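Zesum hand gripper kit, two-pair set - four stars

I help run the robotics club at our community college, and in the spring we ended up with a little budget and a big argument about what to spend it on. Half the students wanted another arm. The other half wanted handheld grippers so more people could record demos at the same time, and after a lot of back and forth the grippers won. We bought the Zesum set (two pairs, plus spare finger tips and a sheet of markers) and have used it every Tuesday evening for most of a semester, so I figure we've earned an opinion.

First off, I like these a lot. They feel solid! The squeeze is smooth and there's no slop in the fingers that I can find, even on the pair that gets used the most. Before this we had an Arruda set on loan from another school, and those had a trigger so stiff that people with smaller hands were done after ten minutes. On these my students will go a whole evening and only complain about the pizza.

Setup was okay. Not great, okay. The booklet covers charging and pairing in nice big diagrams and then gets very shy about calibration, which happens to be the part everybody needs help with. I ended up writing our own instructions on one page and taping it inside the case lid. If you're buying for a club, plan on losing your first meeting to this, and do it with one or two patient students instead of the whole crowd standing over you asking if it's working yet.

We set up some household stations for the semester project, and laundry was the one people lined up for. I thought it would be the dull one. Cloth is so much harder than blocks or cups, though, and that makes it way more fun to practice.

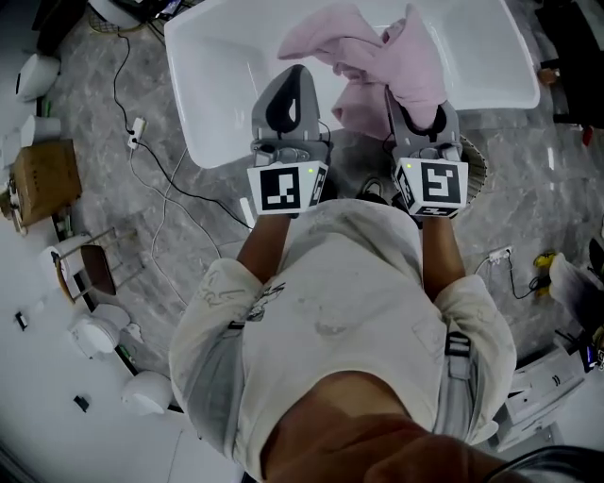 The finger tips hold fabric better than I expected. A thin T-shirt or a dish towel, no trouble at all. Thick stuff like a bath towel takes a full squeeze and you'd better get a good fold of it between the fingers or it slides right out on you. We tried the softer tips that come in the bag and they grip better, but they pick up lint like crazy and you're wiping them down all evening.

Now the cables. I really wish these were wireless. The leads are thin and flexible and you do stop noticing them after a while, but they still want to wander into whatever you're doing, and with several people working near each other there's a lot of stepping over things. We started clipping ours up at the elbow with a hair clip, and that works better than the Velcro loops in the box. One of the loops tore the second week, for what it's worth.

The tracking markers are clear and well printed, and I haven't seen one peel. They do need to stay clean. We had one evening where the numbers kept jumping and we blamed the software, then the lights, then each other, and it was a thumbprint of hand lotion.

As for recordings, we log everything with Plumine (free for student groups, ugly, does the job) and by the end of April we had 201 clips we were happy to keep. That's with beginners. I'd say the kit deserves a good chunk of the credit, because a new student can pick one up and do something useful within a few minutes, and I can't say the same for driving the arm with a joystick.

We also hauled everything to the Evum student open day, which is where I got nervous about it. Lots of strangers, lots of hands, bags swinging all over the place. I brought spare everything and used hardly any of it.

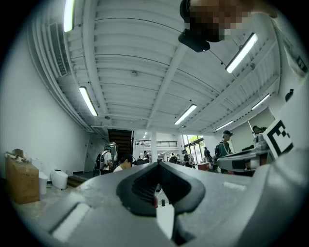 One of the grippers up close, open day.

Visitors got the idea right away and a few came back for another turn. The only damage was a scratch on one housing and I couldn't tell you which day that came from. Packing up was quick too - the foam in the case has real cutouts, and you can tell at a glance if something is missing.

Customer support gets a shrug from me. I wrote in about the torn loop and had an answer in 5 days, friendly enough, but they wanted me to buy a whole accessory pack to replace one strip of Velcro. No thanks, I have a hardware store.

Would I buy it again? Yes, and we're trying to scrape together enough for a third pair before fall. I'm holding back one star for the cables and the calibration pages. If your group is only going to stack blocks you could get by with something cheaper, but if you want to mess around with clothes and bags and other floppy things, get these. And order extra tips with the set, the shipping on them later costs almost as much as the tips.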